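Standing desk "wood grain" tops, are any of them worth the extra money?

dovetail_dan
October 8, 2026
Shopping for a new desk top for the home office. Stelside wants $401 for their gray wood-grain one and swears it "resists daily wear for a lifetime." The plain white from Arine is $189. Same size, same thickness on paper. Has anybody lived with the gray one long enough to say if the finish holds up? I don't trust a word of the reviews. They all read like they were written the day the box showed up.

mugring
"Lifetime" whose? Read the warranty. Mine covered the surface for 2 years and left out "marks from ordinary use." So what's left, meteors?

Simin Hashemi
I'd go gray, for what it's worth. White shows every crumb and pen mark. Gray grain hides a lot, and it doesn't bounce the lamp back in your face. I care more about the color than the brand. Gray tops against pale walls: 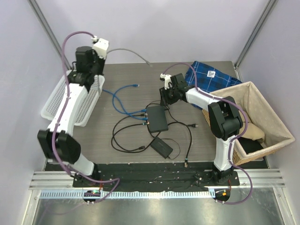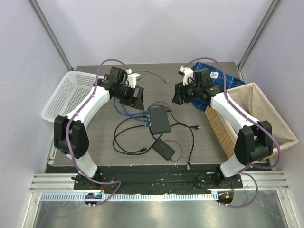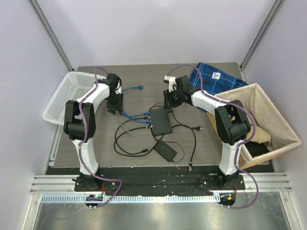 My own is a Kodano, going on seven years. The front edge where my wrists sit has gone a little shiny and the rest is fine. I wipe it with a damp rag and that's all the care it gets.

dovetail_dan
OK, seven years is something. Shiny how? Like polished, or like the pattern is wearing off?

Simin Hashemi
Polished. Pattern's still there.

mugring
Give it time. The pattern is a picture of wood. You're paying double for a picture. Buy the white one and a desk pad.

papertrail_jo
Disagree with mugring on the pad. I had one on a white top and when I took it off in July there was a big clean rectangle and yellow all around it. Looked terrible. Now I can't ever take the pad off.

mugring
Was that by a window? Sounds like sun to me. A gray one would fade too, you'd just notice later.

papertrail_jo
Window's on the other side of the room. And "notice later" is kind of what I'm after in a desk.

dovetail_dan
Did anyone ever get a straight answer out of Stelside on what the top is made of? I asked twice and got a link to the same sales page.

Simin Hashemi
No. Soltani at least mails out samples. Ask for one, leave a coffee cup on it overnight, then scrub it with the rough side of a sponge. I'd believe that before I believed me.

mugring
First sensible thing in this thread. Still think you should buy the white.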